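Why Does Corn Have Silk?

Peel back the husk on an ear of corn and you will find a bundle of soft, sticky threads. These threads are called silk. They can be annoying to pick off, but without them there would be no kernels to eat.

A corn plant has two kinds of flowers. The tassel at the top makes a yellow dust called pollen. The ears grow lower down on the stalk. Inside each young ear are rows of tiny parts called ovules. Every ovule can grow into one kernel, and every ovule has its own strand of silk.

The silk grows out past the tip of the husk. When wind shakes the tassels, pollen falls and sticks to the silk. A grain of pollen then grows a very thin tube down through the strand until it reaches the ovule. After that, a kernel starts to form.

If a strand gets no pollen, its kernel never grows. You may have seen an ear with gaps in it. Those are the spots that were missed.

Farmers plant corn in blocks so the pollen does not have far to travel. A single long row often gives poor ears.

Try it: Ask a grown-up for an ear with the husk still on. Peel it slowly and follow one strand of silk down to its kernel.

Word to know: An ovule is the part of a flower that can become a seed.
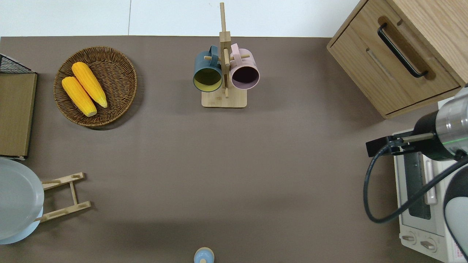
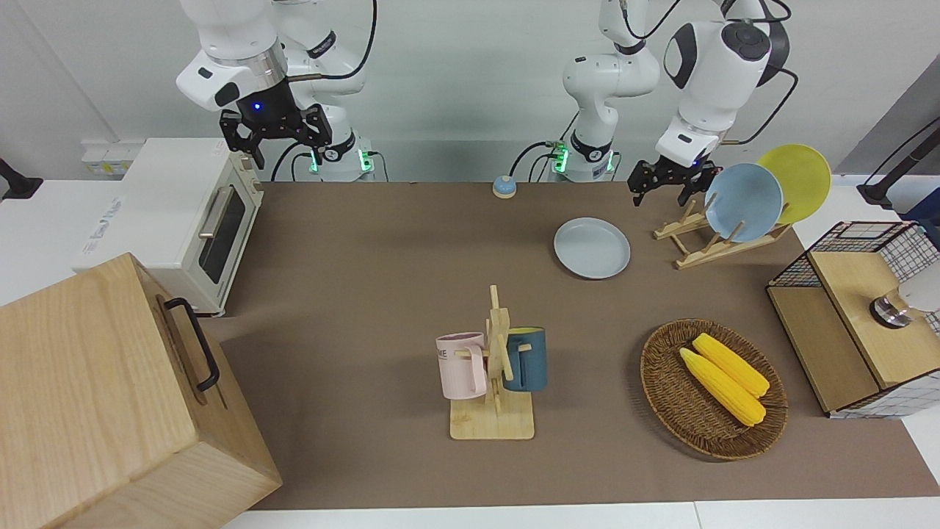

Top: two ears of corn in a round basket. Bottom: a toaster oven and two plates in a rack.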